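August 2021, rain set, Droltance notes

Finally some proper weather! Mercy and I have been whinging for weeks that the outdoor set is nearly all blue sky and dry concrete, so today we grabbed as much of the wet plaza as we could. The idea is that Vuvik learns to find walkable ground even when it's looking through a lens covered in water. 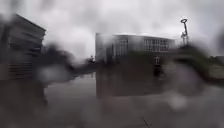
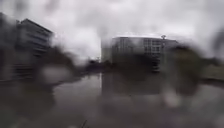 Droplets on the view in both, wet ground with the building reflected in it.

The reflections are what I'm keen on. The June model (trained on 2,000 dry examples, my fault) loves to call a mirrored building an obstacle, and I want loads of these so it gets over that. Labelling rule for now: reflection counts as ground, full stop. Trees smeared by a droplet still get labelled as trees if you can make out the mass, otherwise use 'unknown' - please don't guess the outline, Kiyoshi and I spent ages undoing that last time.

339 kept after the first cull. Tumaini reckons we should hold back 20 for the test split and I've said yes, but they need to come from a different spot or we're kidding ourselves.

Still to do: ask Chepkoech if the droplet mask can be its own channel, and fix the colour balance script, it keeps turning grey sky purple.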